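From: Aled Cadwaladr
To: storeno-cells
Subject: Re: [storeno-cells] Left hand loses pose in the middle of the board

Replying in order, with the quoted parts trimmed.

> We have the Tedik bench set up more or less as in the Paju notes: two
> hand-held grippers, a board on the table, head view from the operator.
> The right hand is fine for a whole session. The left hand drops its
> pose for a moment when the operator works near the middle of the
> board, then comes back a few millimeters off. The log for run 2309
> shows it every time the left hand goes past the center line.
> Swapping the grippers moves nothing; the fault stays with the left
> hand position, whichever unit is in it.

Good, that takes out the gripper and its plate. If the fault stays with the place and not the unit, look at three things before you touch the software: the mounting of the plate, the light on the table, and whatever is fixed to the board. I would do them in that order, as the first takes a minute.

Plate mounting. The plates we print at Flonel seat on a small shoulder and are held by two screws. Check that both are home on each unit and that the plate does not rock when pushed at a corner. A plate with play in it gives an offset that changes with the tilt of the wrist, and it can look like a tracking loss if your filter rejects the jump. You swapped the units, so I don't expect this one, but write down the result anyway.

> Is the offset after the dropout a calibration matter? We redo the
> hand calibration each morning and it passes.

A pass in the morning tells you the transform from plate to fingertips was good in the pose you calibrated in. It says nothing about reacquisition. When the pose comes back, the solver starts from the last accepted value, and if the window is too short it settles on a nearby solution and stays there. Set the window to 28 frames and leave it. We ran 9 for a long time and had your symptom exactly.

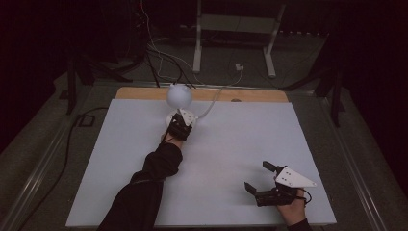

Light on the board is the second item. A white board throws back whatever lands on it, and a lamp that looks harmless from a chair can wash out a region when seen from the operator's head. Run the table dim and check the brightest thing on it first; in the attached view that is the ball, well above the board around it, while the board itself stays a pale gray. With auto exposure on, the head view will follow the ball as the operator leans in, and anything dark close to it, fingers included, loses detail. Lock the exposure with the operator leaning over the board, hands in working position. Do not lock it on the empty table.

The exposure lock is lost when the capture process restarts on our version. I have not checked whether the current release keeps it. Put it in the start script, after the device is opened and before the first frame is requested. If you put it before the open call it is accepted without an error and has no effect.

> Cables: we have one thin cable across the back of the table and the
> gripper leads. The leads are taped to the sleeve. Could the thin one
> matter?

It could, in two ways. If it pulls on whatever is at its end, your reference point moves and every number measured from it moves too. Leave a loose bend between the fixed point and the table edge, and clamp the cable at the table edge, so that a snag on the floor side stops at the clamp. The other way is the wrist brushing it on a long left reach. Have the operator do ten slow reaches past the center with no recording and ask someone to watch the cable only.

I would take the tape off the sleeves. Cloth slides over the arm, and a lead taped to it goes tight at full reach and slack at rest. Put a soft strap on the wrist, leave a short loop between the strap and the back of the gripper, and route the rest over the shoulder. The loop should be big enough to let the wrist turn fully both ways without the connector being loaded. If the connector has been loaded for some weeks, check the latch too. We replaced two leads in August where the latch no longer held, and both had tested good on the bench with no movement.

> We have not fixed the board down. It is heavy and does not seem to
> move.

Fix it down. Pressing a closed gripper on an object near the far edge puts a sideways load into the board, and it will creep over a session. You will not see it from one take to the next. Draw a pencil line along two sides of the board on the tabletop at the start, and look at it at the end of the shift. On our table the creep was toward the back, and it was larger on days with a lot of pressing tasks. We now use two low stops at the back and one at the left side, plus a clamp at the front corner away from the operator's stronger hand. Keep the stops lower than the top face of the board or a finger will catch one sooner or later.

The same goes for the table against the floor. On carpet the feet settle after the table is moved. Wait until the next morning before you calibrate, and keep any camera or lamp stand off the table rails. If a stand leg touches the table, each knock to the table goes into the stand.

> What order would you do this in? We can give it one afternoon.

1. Save the config and the log of run 2309 somewhere that the nightly cleanup does not reach.
2. Check the plates, both screws, both units.
3. Fix the board, draw the pencil lines.
4. Clamp the thin cable at the table edge, with the bend on the table side.
5. Move the gripper leads from the sleeve to a wrist strap.
6. Lock exposure in working position and add it to the start script.
7. Set the window to 28 frames.
8. Recalibrate both hands, left first.
9. Record 1000 frames of slow crossing, left hand only, then the same with the right hand held still and open at the near edge.

Step 9 is the one that matters for the diagnosis. If the left hand alone is clean and the dropout comes back with the right hand in place, you have a confusion between the two plates and not a loss. In that case check that the two units do not carry the same ID. The Paju notes give a default and it is the same default for both sides, which caught us on the second cell.

If both recordings drop, send me the section of log from one second before the first dropout, the exposure value, and the window setting as read back from the running process. The value in the file is no use to me for this, as a typo in the key name falls back to the default without a warning.

I would change nothing in the filter gains until you have done the above. They are the same on all our cells and have not been the cause so far.

Aled

> Also, does anyone have a spare latch for the older gripper lead? The
> supplier lists the whole lead only.

I have a few. Send me a shipping address off list.

--
Aled Cadwaladr
Flonel, cell maintenance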